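Visit notes, Plirkum showroom and assembly hall, Hustmont, June

Plirkum sells a two-arm bench cell called the Pumar. We went to see whether it could take over small-parts sorting and tool presentation on our repair line. Virgil Vasiliu from applications engineering ran the tour, which began at 8 in the assembly hall and finished at the demo bench.

## Offer

The base kit covers both arms, the controller and the mounting frame. Quoted lead time is 27 working days. Service is subcontracted to Soylu, with an inspection due every 3000 operating hours. Payload is up to 400 grams per arm — enough for our hand tools, too low for the housings.

## Demo bench

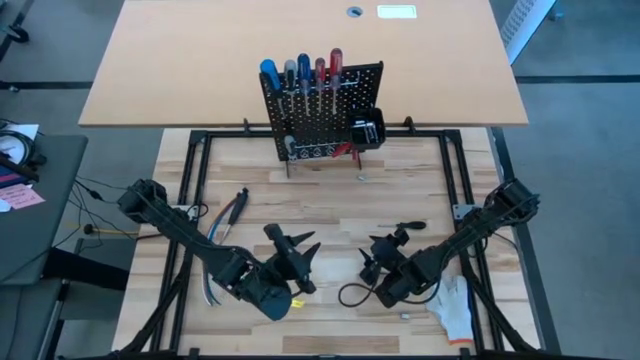

Reach overlap matters more to us than speed. Both Pumar arms mount on the side rails of the frame and work inward, so the shared zone is the middle of the bench. The pegboard with the screwdrivers stands at the top center, and I asked for reach data to its upper row from each side. Vasiliu will send the drawings. The pointed fingers suit thin shafts; for pliers I would want to test a wider pad.

## Open points

- Price of spare fingers, sold in pairs only
- Cable routing if the bench has to be moved
- Whether Soylu stocks joints locally or orders them from Plirkum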